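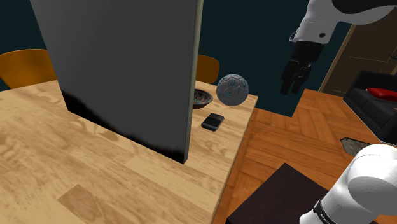 Gripper testing used to mean a bench, a bin of parts and a long afternoon of bolting things on and off. At Plokdale, a small robotics lab that shares a hallway with a bicycle repair school, most of it now starts in simulation, and I spent two days there watching three grippers go head to head without anyone picking up a wrench. The test room is a rendered living room with teal walls and a herringbone floor, and I liked it right away. A soccer-style ball, a shallow round bowl and a flat black thing like a wallet sit on a wooden table, with a tall dark panel standing up beside them, and that little group is a tougher exam than it looks. The ball wants to roll, the bowl has a rim to deal with, and the flat one gives two fingers hardly anything to hold.

The three candidates were the Kosta, a plain parallel gripper with two stiff fingers; the Riquelme, which has a soft hinge halfway down each finger; and the Lutlow, a suction cup with a small thumb beside it. Each one got 100 tries per object, with the starting positions shuffled a little every time. The arm, the controller and the planner stayed the same throughout, so any difference had to come from the hand.

I had picked the Riquelme to run away with it. On the ball it did beautifully - the hinges fold in, the fingers wrap, and up it goes. The Kosta was far fussier. If it closed a finger's width off center, the ball squirted out sideways and headed for the edge of the table, and I have to admit I cheered for a couple of those.

Then came the flat object, and the order flipped. The Riquelme's soft joints buckled when the fingertips pressed against the wood, while the Kosta's stiff ones slid in along the sides and pinched. It missed only 11 times. The Lutlow barely noticed the job at all. It came down, stuck and lifted, and the whole thing was over before I had found my place in my notes.

The bowl was the part I could have watched all week. Suction on a curved inside surface depends a lot on how the simulator handles the seal, and the team changed that setting twice while I was there. With the first setting the Lutlow looked like a genius. With the second it dropped nearly everything. They plan to check both against a real bowl in December, and until then they won't quote a score for it. Good for them, I say.

Cameras turned out to matter almost as much as fingers. An upright panel can hide half a table from one viewpoint, so the lab ran everything again with a second camera placed on the far side. The Kosta gained the most from the extra view, which makes sense for a gripper that needs to know exactly where the middle of a thing is. The Riquelme hardly changed. It forgives a bad guess, and you can see why people who work with cheap cameras are fond of it.

All told, the lab had logged 3307 grasps by the time I packed up, counting the repeats and the runs thrown out for bad settings. One batch of 449 was scrapped when a friction value was found to be typed in wrong. It took a lunch break to redo - try that with real hardware!

The Kosta goes onto a real arm first, with the two-camera setup. I've asked to be there for the ball.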